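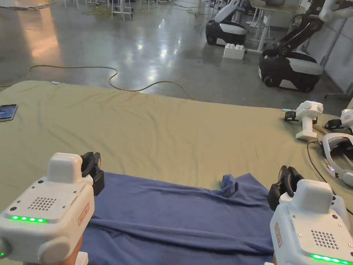 Service Textile – Atelier Ludel, suivi des tickets
Ticket 2920 – ouvert par Barış Duman – statut : en attente

Bonjour l'équipe, je rouvre le ticket, désolé ! Depuis la mise à jour de Redar, la pince gauche perd sa position dès que je passe des t-shirts aux chaussettes. Sur un t-shirt à plat, aucun souci, je peux enchaîner une heure sans rien toucher. Avec les petites pièces, par contre, l'erreur 409 tombe presque à chaque fois.

Déjà essayé : redémarrage complet, recalibrage, changement de câble, échange gauche/droite (l'erreur suit la pince, donc ce n'est pas ma main).
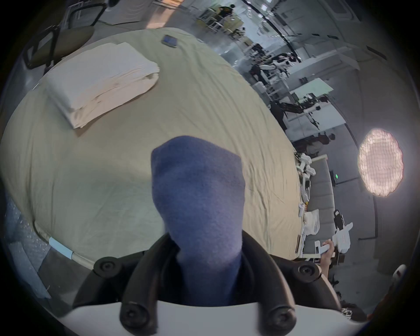
Le pire, c'est le rythme. Avant, je pliais en papotant avec les collègues – maintenant je refais chaque geste lentement pour que la machine l'apprenne, et quand ça décroche je recommence tout le lot. Hier, 199 prises enregistrées et environ la moitié à jeter... Le soir, j'ai les poignets en compote. On pourrait alterner plus souvent les postes ?

Réponse de Taner Kurtuluş, 5 février 2021
Salut Barış, reproduit chez moi aussi. Reviens à l'ancienne version sur la gauche et garde la droite telle quelle. Pour les postes, j'en parle à Gökçe cet après-midi.

Barış Duman
Ancienne version remise, 20 chaussettes sans erreur. Je laisse ouvert jusqu'à demain !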